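Wilturel vase pops out of the gripper in Zundora, grasp is fine until the lift

Grasping and Manipulation > Simulation trouble

gravy_solver
September 12, 2022

Hi all! First off, I'm having way too much fun with this project, so please read this as a happy person with a problem.

Setup is a Skorneo two-finger gripper in Zundora, the kitchen room, camera on the wrist. Task is to pick up the white vase from the Wilturel pack and carry it past the cabinets. Approach is good, the fingers close, contact reads true on both sides, and then at some point during the lift the vase shoots off sideways like a bar of soap. Sometimes it goes through the floor. Once it hit a cabinet door so hard the arm tripped its joint limit and the whole run stopped.

I let it go overnight for 600 tries and 20 ended in a launch. Every other object in my set is clean. Mugs, boxes, a bottle, all boring and perfect. Only the vase does this.

Grip force is at the default and so is friction. Physics step is 5 ms. What would you look at first?

tallow_and_tin
Your time step. 5 ms is big for a rigid object between two rigid fingers. The solver lets the fingers sink in a little, then pushes them back out all at once, and there's your soap. Go down to 2 and try again before touching anything else.

mossbucket
I don't think it's the step, or not only that. Mugs are rigid too and the mugs are fine. Have you turned on the collision view? That vase has a rim like a castle wall, all tabs and notches. If Zundora wraps the whole thing in one convex hull, the hull stretches across the mouth and your fingers are pressing on a surface that isn't drawn.

gravy_solver
Oh I love this forum. Collision view is on now and you're right, it's a single hull, a big smooth egg with a lid on it. Didn't even think to check, I figured the pack shipped with proper shapes.

tallow_and_tin
OK, but a single hull by itself doesn't launch things. A hull is a nice solid shape, you'd get a grasp that looks a bit wrong, with a gap where the fingers stop early. Launches come from overlap. I still say step size.

mossbucket
Unless the fingers start inside it. gravy, is your planner aiming at the visual mesh or the collision mesh?

gravy_solver
Visual. The grasp points come from the drawn surface and a few of them are down in the notches of the rim. So on those the fingertip gets placed inside the hull before it closes... yeah. I see it.

kerr_bench_4
We had the same thing at Kerr in April with a different object (a bundt pan, lots of ridges). Split the mesh into convex parts and it stopped. Please fix it before you go near the real arm, though! We had a policy that trained on the bad hull, and it learned to pinch a spot on the rim where the real pan just had air. On hardware it closed on nothing, carried on with the move, and clipped the pan with a knuckle. No harm done beyond a dent, but somebody's hand could have been in there.

tallow_and_tin
Agree with all of that. I'd add a check on finger width after closing. If the width doesn't match what you expect for the object, stop and open. Don't trust the contact flag alone, it'll say true for any touch, including a bad one.

gravy_solver
Great idea, adding it tonight. The contact flag is exactly what I was leaning on.

mossbucket
Also worth clamping the speed at which Zundora pushes overlapping bodies apart. It's under the contact settings. It won't cure anything, but a bad grasp turns into a gentle slide and you get to watch what happened.

gravy_solver
Update! Split the vase into convex parts, so the notches are open now, and moved the grasp points to the collision mesh. Left the step alone on purpose to settle the argument. Reran the same 600 starts and got 2 launches. Then I dropped the step to 2 ms and those went away as well. So you both get a cookie, though mossbucket's is bigger.

tallow_and_tin
I'll take the small cookie. Leave it at 2 anyway.

gravy_solver
Will do, it's slower but I can live with it. The width check is in too, and it has already stopped a couple of poor grasps that the old code would have happily lifted. Next I want to sort out approaches from the mouth side, where the fingers come in close under the rim and I'm still not sure how much clearance to leave. If anyone has a value they like for that, please post it, I've got the room loaded and the vase up by the cabinets and I'm ready to try things all evening! 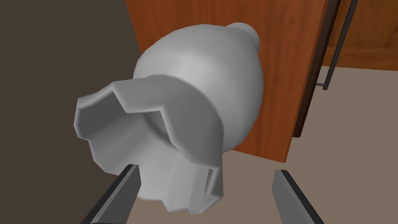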